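Grivimon Finger Kit (pair, with wrist camera mount)

$133 for the pair, in stock, ships from the Vistcombe workshop
Last updated Thursday, November 11, 2021

I started making these because I was fed up with buying grippers that were great at picking up wooden blocks and hopeless at everything I own. My house is full of soft stuff! Socks, dish towels, my nephew's sports clothes. So I sat down at the shared bench in Vistcombe with a pad of paper and drew fingers that come down to a blunt tip, wide at the base and narrow at the end, so they can get in between folds without poking holes in anything. Version 13 is the one you're looking at. (Versions 1 through 12 live in a coffee can and no, you can't buy them, please stop asking.)

What you get in the bag: two fingers in dark gray, matte finish, the wrist bracket for a small camera, screws, two spare screws because I always lose one, and a printed sheet with the bolt pattern. You'll need your own camera and your own arm. I've only tested on the Uvari and the Thampi arms. If you have something else, email me the flange drawing before you order and I'll tell you yes or no, usually the same evening.

The bracket puts the camera low and looking forward, so both tips are always in view at the bottom of the picture. I went back and forth on this a lot. Higher up you see more of the table, but then the fingertips get tiny and you can't tell what they're touching. Jayanthi D'Souza, who shares the bench with me and does most of the laundry runs, voted for low and I came around after a week of squinting.

Clothes are the hard test and I'd rather you saw them on something messy. Shiny athletic stuff slides, white on white is tough for the camera, and anything with a lining bunches up on you. I put the trim and piping on sports gear right up there with fitted sheets for making me want to go do something else. 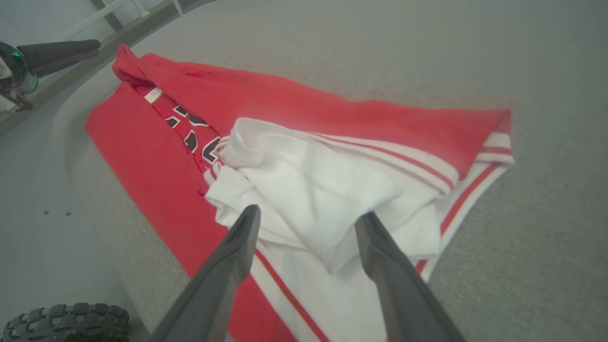
Wrist camera view, fingers open on a red and white athletic piece, tips on the bunched white fabric.

A few fit notes. Snug the bracket screws by hand first, then a quarter turn with the key, and stop there. The plastic will let you go further and you'll be sorry. Cable goes on the outside of the wrist with plenty of slack, especially if you run two arms close together like I do. Each finger weighs 26 grams, so redo your payload settings if your old ones were metal.

Tips wear out! Mine went 342 picks before I swapped them, mostly on towels. Replacement tips are coming in May, and if you already have a kit I'll knock the shipping off. Softer pads are on the list too, but I haven't found a glue I like.

Returns are fine if the bag's still sealed. If you've bolted them on and hate them, write to me anyway and we'll work something out.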